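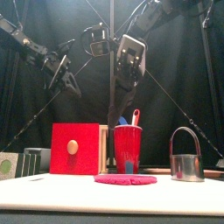

Edik two-arm kit: review after 23 evenings

Posted 10/14/26

I was ready to dislike this one. The Edik kit costs 2,387 before you've bought a table, and the seller, Hakham, talks about it as if it will be clearing up your kitchen by November. Mine lives in a shared workshop and has so far cleared up nothing outside its own white tabletop.

Building it

The arms hang from overhead, which I thought was a gimmick. I've come round to it. The table stays free, and my red cup of utensils, the little steel pail and the pink mat all fit on with space to spare. The price you pay is in the frame, which has to be far stiffer than the manual suggests. I spent nearly 200 on extra bracing.

The manual is poor. Step four tells you to fit a part that arrives in the bag for step nine.

Grippers

Decent. The left one is a plain parallel one and it closes squarely. Getting hold of a handle standing up in a cup is another matter – the fingers are long, and I've knocked the cup over more often than I've emptied it.

Camera and cables

The wrist camera is a big boxy thing and its cable loops out where it can snag. I'd have paid more for something slimmer. Prilura sells a shorter cable and I wish I'd ordered it at the start.

Software

It logged 303 attempts for me and called most of them good. I was watching, and I disagree.

Worth it?

If you like building, perhaps. The Mamani single arm is cheaper and taught me more in less time. I'm keeping the Edik for now, with a fair bit of grumbling. Three stars out of five.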